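Magenta finger pads on a hand-held gripper: how do you keep them gripping, and when do you replace them?

Community Help > Grippers and End Tools > Care and Repair

Posted by Mpho Maluleke, January 28, 2018

Hello everybody, and thank you in advance, because I have been reading this board for months and have never had the nerve to post. I look after one hand-held gripper at Wundudo, the two-finger kind with the ribbed magenta pads and the dark strip down the side that faces the gap. We use it for folding and moving cloth, mostly towels, on the big white table in our meeting room.
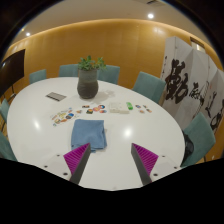 My trouble is that cloth has started to slide when I close on a single layer near a corner. Thick folds are fine, and it picks up the little box every time, but one thin layer creeps out of the fingers before I have lifted it any height at all. It began in December, after we'd done 800 or so closes on this pair of pads. I wiped the strips with a dry rag and it got better for an afternoon (I was so pleased with myself!) and then it went right back to slipping.

I also have a feeling the left finger sits a touch lower than the right, though I could be talking myself into that one. Each finger is on its own white plate, and I can see three screws' worth of holes on each. Should I be cleaning, tightening, or ordering new pads? I'd love to hear how other people go about it, and in what order.

Braulio Bañuelos
Welcome, Mpho, and please don't be shy about posting, we were all new here once. I've kept a very similar gripper going at Moodley for a good while now and I'd start with the cleaning, but a proper one. A dry rag mostly pushes the lint along. Terry cloth is the worst for this, all those loops shed, and the fuzz packs onto the strip until you're really gripping felt.

Dampen a lint-free cloth with plain water and a drop of dish soap, and work from the plate out to the tip. Then do the ridges on the magenta part with a soft toothbrush, going along the ridges and never across them. Rinse with a second damp cloth and leave the whole thing open for 30 minutes before you close it on anything.

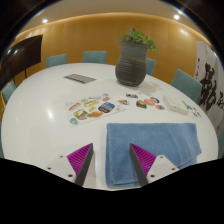
After that, look into your left finger. Close the gripper slowly on a strip of printer paper and tug it, first at the tip, then halfway down. If it holds halfway and slides at the tip, the fingers aren't meeting square. Loosen the plate screws on one side only, a half turn each, close the fingers gently so they settle against each other, and snug the screws back up a little at a time, going from one to the next and around again. Don't lean on them! I cracked a plate that way once and was without a gripper for a week while I waited on a new one from Pesavstead.

If the paper test comes out even and thin cloth still creeps, then I'd say the strips are worn smooth. Change both sides together. One fresh and one old will pull the cloth crooked, and you'll be chasing that for days.

tetbridge_61
just buy new pads. we swap ours every month and never clean them

Mpho Maluleke
Oh, this is wonderful, Braulio, thank you! I did the soap and the toothbrush this morning and you would not believe the fuzz that came out of those ridges. The paper held halfway down and slid at the tip, exactly as you described, so I'll be loosening the left plate after lunch. I have ordered a pair of strips as well, to have them in the drawer.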